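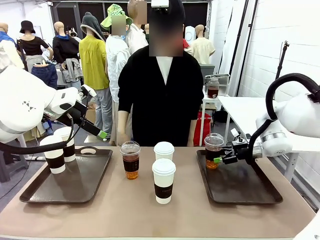

A reader in Wandura wrote in to ask why her iced tea goes cloudy every single time, and whether it's the water, the tea or the fridge. Could be all of them. Mostly it's the fridge. So, quick guide to making iced tea for a crowd, written between batches, sorry for the rushed bits.

What you need

Loose black tea or decent bags. Big pan with a lid. Sieve. Jug or two. Sugar if you want it. Lemon, mint, whatever's in. I use the Kahsay breakfast blend as it's cheap and strong enough to stand up to ice. Green tea works but it's a different method, see the end.

How much

For 4000 ml of finished tea — enough for a decent garden do — you want 2 litres of hot brew, made double strength, and the same again of cold water. Plus ice in the cups. Weak tea plus ice is just brown water.

Brewing

Boil the water, take it off the heat, then tea in. Lid on. Five minutes for bags, maybe six for loose leaf. Don't squeeze the bags. Don't leave it half an hour while you hang the washing out either, I have done this and it was like licking a fence.

Sieve it into a clean pan or jug. Sugar goes in now while it's hot. I use 200 g for the full batch, which is on the sweet side, so start with half and taste. Remember it tastes less sweet once it's cold.

Cooling (the cloudy bit)

Hot tea straight into the fridge goes cloudy. Stuff in the tea clumps together when it chills fast. Harmless, tastes the same, looks like pond. Top up with the cold water, leave it on the side till it's properly room temperature, then fridge. An hour or so usually, longer on a hot day.

Still cloudy? Splash of boiling water, stir, it often clears. Hard water makes it worse — we get ours from the Herkora side of the valley and the kettle is a disgrace — so filter it if yours is the same.

Flavourings

Lemon slices last minute, they go bitter if they sit overnight. Mint can go in with the hot tea, then fish it out. Peach: blitz a tin with it's juice, sieve, stir in to taste. Ginger, slice it thin and brew it along with the tea.

Serving

Ice in the cup first, then tea. Leave a bit of room at the top, especially if people are walking off with it. Freeze some of the tea in ice cube trays the night before if you can be bothered, stops it watering down.

Keeping

Fridge, covered, two days. After that it tastes flat and I'd chuck it. Anything with fruit in, drink it teh same day.

Green tea

Cooler water, let the kettle sit a few minutes first. Two or three minutes brewing, no more. Less sugar. Everything else as above.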